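홈 | 게시판 | 로봇학습 | 조작·파지 | 로그인

[조작·파지] 언어 조건부 파지 정책, 데이터 증량 효과가 예상보다 작음
작성자: 서우진(Woo-jin Seo) | 5월, 화요일

Gromness 정책을 시연 600개로 학습한 것과 3555개로 학습한 것을 비교했습니다. 평가는 양쪽 모두 1370회, 물체 집합과 지시문은 동일합니다. 학습에 나온 배치에서는 3555개 쪽이 확실히 낫습니다. 학습에 없던 배치로 넘어가면 격차가 시드 간 편차 안에 들어옵니다. 시드는 2개뿐입니다. 비슷한 결과 보신 분 있습니까.

gripper_log
시드 2개로 편차를 논하는 것은 무리입니다. 최소한 시드별 수치를 따로 올려 주십시오.

채슬기
시드 문제와 별개로 시연 분포부터 봐야 합니다. 3555개가 같은 배치의 반복이면 실질 표본 수는 훨씬 적습니다. 저희도 Didenko로 수집할 때 작업자가 물체를 늘 비슷한 자리에 놓는 바람에 같은 현상을 겪었습니다.

서우진
배치는 스크립트로 난수 생성했습니다. 다만 난수 범위가 상판 중앙에 치우친 것은 맞습니다. 시드별 표는 정리해서 올리겠습니다.

zurk_user
Zurkgate 쪽 인코더를 고정했는지 풀었는지에 따라 결론이 달라집니다. 고정 상태라면 데이터를 늘려도 시각 특징은 그대로입니다.

서우진
고정입니다. 푼 조건은 아직 돌리지 않았습니다.
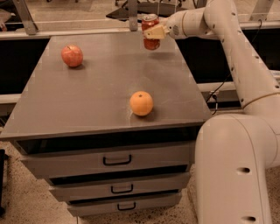 실패 판정 기준도 같이 적습니다. 지시한 물체가 아닌 것을 잡으면 '대상 오류', 맞는 물체를 놓치면 '파지 오류'로 나누고, 최종 성공률에는 둘 다 실패로 넣습니다. 지시문이 "캔을 집어라"일 때 빨간 캔을 상판에서 띄운 상태면 파지 성공이고, 사과와 오렌지는 방해물로 취급합니다. 사과도 붉은 계열이라 색만 보고 고르는 정책을 걸러내는 데 쓸 만합니다. 3555개 조건에서 줄어든 것은 대부분 파지 오류였고 대상 오류는 거의 그대로였습니다.

채슬기
그러면 제목을 고치는 편이 정확합니다. 증량 효과가 작은 것이 아니라 언어 접지 쪽에만 효과가 없는 것입니다. 둘을 합산한 성공률로는 그 차이가 보이지 않습니다.

gripper_log
동의하지 않습니다. 방해물 두 종류로 언어 접지를 말하기에는 이릅니다. Benmont 물체 세트로 방해물을 바꿔서 다시 재야 합니다.

서우진
제목은 두고 본문에 오류 유형별 수치를 추가하겠습니다. Benmont 세트 평가는 인코더를 푼 조건과 묶어서 돌릴 예정입니다.

최근 글
- Didenko 원격조작 지연 보정값 공유
- 행동 청크 길이와 진동 문제
- Zurkgate 인코더 미세조정 시 메모리 사용량
- 평가 횟수는 몇 회가 적당한가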